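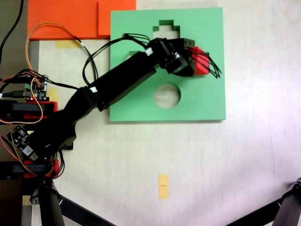

Prullau Kitting, Clindale site
Now hiring: Cell Operators, day and evening shift
Also wanted: current hand packers for the April trial group (see second half)

Posted by Hanyu Yin, floor operations

Quick version first, long version under it.

Full time, on site, Clindale. Day shift starts 6:30 a.m., evening shift starts 3 p.m. No degree. No coding. We train you, paid from the first hour. You work next to small robot arms that pick parts and set them in trays, and you are the one who decides if the tray is good.

What we do here

Kitting. Customers send us parts in bulk, we send back trays with every part in its right slot. Toy sets, classroom sets, repair kits, drawer inserts for clinics. Until last year all of it was by hand. Now part of Line 3 runs with arms and the rest of the building will follow, slower than the sales deck said, which is fine by me.

So the job has changed and the old ad was wrong. People came in expecting eight hours of hand packing and got handed a tablet. Rewriting it from scratch.

What the job is now

Set up a cell at start of shift. Tray down, tape marks checked, arm homed, gripper pads wiped.

Load parts. Bins get heavy, up to 33 pounds, there is a lift assist and you are expected to use it.

Watch placements and step in. An arm will hold a block over the wrong hole, or the right hole turned a few degrees off, and it will stay there as long as you let it. You pause, you take over with the hand controller, you finish the placement, you hit resume. Takeovers get saved and Guangming's group uses them to retrain the thing overnight.

Write down what went wrong in plain words. "Dropped it" is not enough. "Dropped it on the way up, pad was dusty" is great.

Hand pack. Yes still. Soft parts, bagged parts, anything shiny, anything the customer changed without telling us. Expect a third of your week at the bench, more around big orders.

Cables. You will look at a lot of cables. If one is rubbing or pulled tight, stop the cell and call it in. You don't fix wiring yourself.

What it isn't

Not a maintenance tech job, that's a seperate posting (ask for the Renosov cell tech opening, same front desk).

Not a sit-down monitoring job either. You will be on your feet most of the shift. Mats are down, stools at every second cell.

What changed for people already here

Putting this in because everyone asks in the interview and I'd like it in writing.

Nobody on Line 3 was let go when the arms came in. Two people moved to receiving because they wanted to. One retired, was going to anyway. Hours are the same. Piece rate is gone, replaced by straight hourly, and for our fastest packers that was a pay cut on paper, so they got a fixed adjustment that stays with them. New hires come in on straight hourly, no adjustment.

Wrists are better. That's from the floor, not from a study. Backs about the same.

Boredom is worse some days. A good run is quiet, and a quiet cell at 9 p.m. is long. We rotate every two hours now, was four, four was too much.

Talking is easier, the bench used to be heads down because of piece rate.

Also: the tablet logs what the arm does and when you pause it. It does not get used to rank people. Pause as often as you want. A supervisor who gives you grief over pauses, come to me.

Who we're looking for

Steady hands, decent close-up vision (glasses fine).
Patient with a machine that gets the same thing wrong over and over.
Willing to say stop.
Can read a work order in English. Floor leads also speak Mandarin and Spanish.
OK with steel toes or composite, we pay for one pair a year.

Nice to have, not needed: hand packing, sewing, dental lab, model building, restaurant line, any work where you noticed small stuff fast. Game controller people do well on takeovers but so did a former school bus driver, so don't let that scare you off.

Training

First week in the training room, practice boards and blocks. Cubes, rounds, the stepped pieces. You'll do placements by hand, then with the controller, then fix ones the arm gets stuck on. It looks like a kindergarten table and it's harder than you think, the first day with the controller is rough for everybody. Week two and three on the floor with a lead. After that your own cell, with a lead in shouting distance.

No test to pass on day one. There's a check at the end of week three, you can take it twice.

Pay and the rest

Hourly rate is on the sheet at the front desk and on the application, both shifts. Evening gets a differential. Health after 30 days, dental is optional. Paid lunch. Parking is free, lot B, not lot A, lot A tows.

TRIAL GROUP, CURRENT HAND PACKERS ONLY

Separate from the hiring above. If you already work here, this part is yours.

Project Wei starts in April. The plan is arms on Lines 1 and 2. Before anybody bolts anything down we want packers from those lines to spend time in the training room and tell us what's going to be a pain. Bench height, reach, where the bins go, where your elbows go, light, noise, all of it.

3 sessions, two hours each, on the clock at your normal rate plus a $1000 one-time payment once you finish all of them.

You will practice takeovers on the small arms. Your takeovers get recorded (arm movement and the table camera, no audio, faces not in view). Guangming Jin will go over the consent form with you and you can drop out whenever, you keep your hourly for what you did. The $1000 is for finishing, sorry, that one wasn't my call.

Saying no has no effect on your line assignment. Saying yes doesn't put you first for one either. If you think the arms are a bad idea for your line we want you in the room more, not less.

Your lead can't sign you up. Do it yourself.

How to apply

New applicants: walk in, front desk, 7 a.m. to 5 p.m., or leave a message at extension 2807 with your name, shift you want and a good time to call back. Resume helps, not required. Interview is half an hour plus a walk of the floor so you can see the cells running. Closed shoes please or you can't go past the yellow line.

Trial group: paper sign up by the Line 1 time clock or same extension, say "Wei" in the message so it goes to Guangming and not me.

Evening shift is where we're shortest. If you can do evenings say so right at the start of the message, I go thru those first.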